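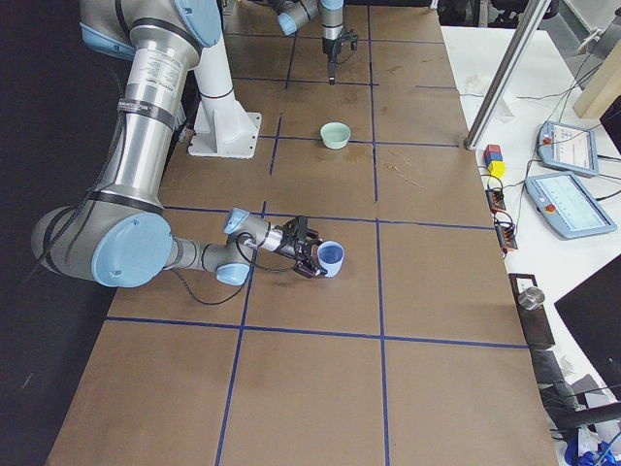 Brown paper and dark blue tape, still a fine way to dress a work table.

The Long Life of Brown Paper

Print this article | E-mail to a friend

My grandmother kept hers under the mattress in the spare room. Every parcel that came into the house was opened with a butter knife, slowly, while the rest of us hopped from foot to foot, and then the paper was smoothed out on the kitchen counter, folded along its old creases and carried upstairs. If you slept in that room you crackled all night long. I thought every family did this, and I was a grown woman with a mattress of my own before I learned otherwise.

I have been thinking about that paper since last November, when I drove out to Trenance to buy a roll. You can get brown paper in any supermarket now, of course, usually in a skinny tube near the birthday cards, but it runs out halfway through the second present. I wanted the real thing, the heavy kind that comes on a roll you have to hug to lift. For that, everyone told me, I should go to Hellwig's.

Hellwig's is a packing supply store at the bottom of the hill in Trenance, and it has been there, under one roof or another, for 152 years. It smells of cardboard and floor polish. There's a long counter with a cast iron cutter bolted to one end, and when you ask for paper by the yard they pull it across and tear it down against the blade with a sound like a sail filling. I asked for ten yards just to hear it, and then I asked for a whole roll as well, all 1,000 feet of it, and had to put the back seats down.

Most of what we call brown paper is kraft, from the German word for strength. The process dates from the late nineteenth century, and what it does is cook wood chips in a strong chemical bath that leaves the long fibers mostly whole. Those long fibers are why a grocery bag can hold two jugs of milk and a melon, at least as far as the car. The color is simply what you get when the pulp isn't bleached. (I had always supposed it was dyed, I don't know why. I suppose I thought paper started out white, like milk.)

If you look closely at a good sheet you'll see that one side is a little shinier than the other. At the store they call this "the face," and they were politely horrified to hear that I'd been wrapping with it on the inside all these years. The face takes ink better and shrugs off a thumbprint. The rough side grips, so it belongs against the box.

Search our archive: enter keyword or issue Go

Wrapping is only the start of it, though. I put a note in this magazine's spring issue asking readers what they did with theirs, and the letters filled a shoebox. A quilter in Etine drafts all her patterns on it and has rolls going back to the year she married. Several of you iron it over candle wax on a tablecloth, which works beautifully with a cool iron and a bit of patience. One gentleman ripens his pears in it, another cuts sewing-machine covers from it, and a school librarian wrote me four lovely pages on covering textbooks, with diagrams, and a stern paragraph on people who use too much tape.

And then there are the tables! I had no idea so many people covered tables. A potluck supper at the grange hall in Pumby has been served on brown paper for as long as anyone can remember, with the names of the dishes written right on the paper in crayon beside each pot. Children draw between the plates. Afterward the best stretches are trimmed off and saved, and the hall closet now holds 1,115 of them, numbered on the back. I spent a whole afternoon in that closet. There are horses, mostly, and a great many suns, and one very thorough floor plan of a submarine. There's a pie stain from before I was born.

I tried it myself at Thanksgiving. A few pieces of advice, if you're tempted. Unroll the paper the night before and weigh down the corners with books, or it will curl up around the gravy boat. Let it hang over the ends by a hand's width. Tape it underneath the table, with something that peels off cleanly, and put out pencils as well as crayons, for the shy ones. My brother-in-law, who hasn't drawn anything in forty years, did the dog asleep by the stove, and did it rather well.

The folks at Hellwig's tell me they sold 1,510 rolls last year, more than in any year since they started writing it down. Some of that is small shops mailing out soap and candles, and some is people who have gone off the glossy stuff because it can't go in the recycling bin. Plain brown paper usually can, once the tape is off. It also makes a fair weed barrier under a layer of mulch, and my beans came up very nicely behind it this summer.

I still have most of my roll. It lives in the hall, standing up behind the coats, and the cat has sharpened her claws on the bottom six inches. The ten yards I had cut at the counter are folded flat under the mattress in the spare room.

Print this article | E-mail to a friend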